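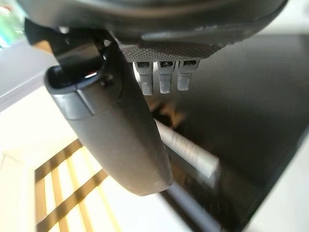
Wrist camera, gray prongs under the housing, before any grasp is scored.

Thu 13 December. Comparing two wrist camera settings for the dish task, with the hand we call Bitia. Setting A is the old one from October, setting B has shorter exposure. The controller is Pascual, build 184, the same for both.

With A the glossy black surfaces give me long white streaks and the edge detector takes them for a rim. With B the streaks are thinner, but the fingers become too dark. I logged 41 grasps per setting. Still to do: sort the false rims by hand.
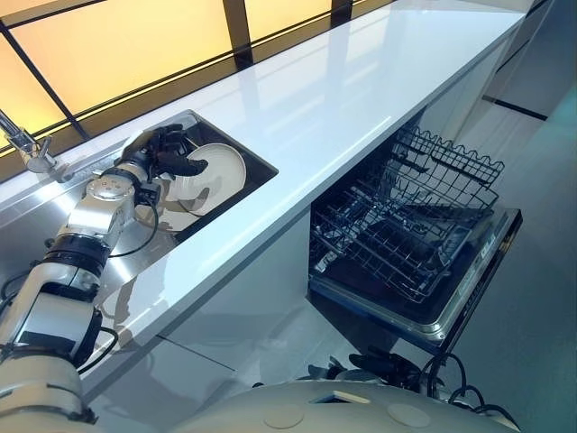
Nokuthula Lekota thinks the head camera should choose the plate grasp alone, and the wrist view should join only when the fingers are near the rim. I tried her order in 4 runs at the end. The approach was calmer, but I want more runs before I change the default.

Bowls next. The thumb goes inside the rim and the fingers stay outside, so I lowered the closing force limit for the thumb only.

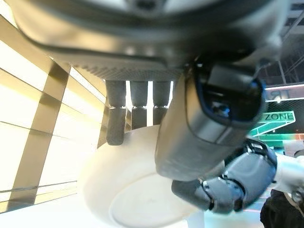

Do we need a new calibration after changing the exposure?
Only if the focus or the mount was touched. Exposure alone leaves the lens values as they are.

Logs are in the Tovorix folder, starting from run 632.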